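The Pirnholm Inheritance

My aunt left me the house on Hawthorne Street, 534 jars of Pliver, and a letter telling me not to open the jars. Pliver is a plum relish. They stopped making it in Pirnholm when the factory burned down, and she had evidently seen the fire coming.

The lawyer said the jars might be worth something. The man from Plutero Auctions said they might be worth 75 dollars, if I drove them over myself. I thanked him and went home to eat one.

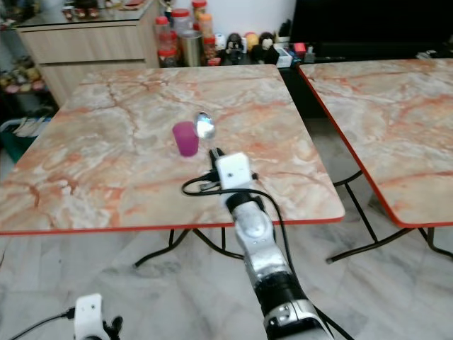
The pink cup and the spoon, laid out for relish.

It tasted like a plum that had been told bad news. I had 4 spoonfuls to be fair to it, then sat up until four in the morning reading the letter again. "Do not open them," she wrote, "and do not let your cousin have any." My cousin had already called twice. He wanted the relish, he said, for sentimental reasons, and could he bring a truck. 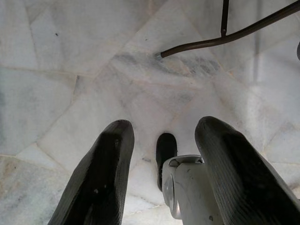 My aunt never trusted my cousin, who once sold her a dog that belonged to the people next door. She did trust floors. She'd had hers laid in white marble, every slab a different shape and no two seams running the same way, and she told the whole street there was a fortune under one of them. My cousin spent most of one January on his knees, tapping. He was fond of the patch with the dark, smoky veins, which he felt was trying to tell him something.

I let him have the jars in the end. He left with all but one of them, driving slowly, and over the next month he opened every last lid looking for her rings.

The rings were in the flour. She had told me that on the phone years ago, between a complaint about her knee and a recipe for soup, and I had written down the soup.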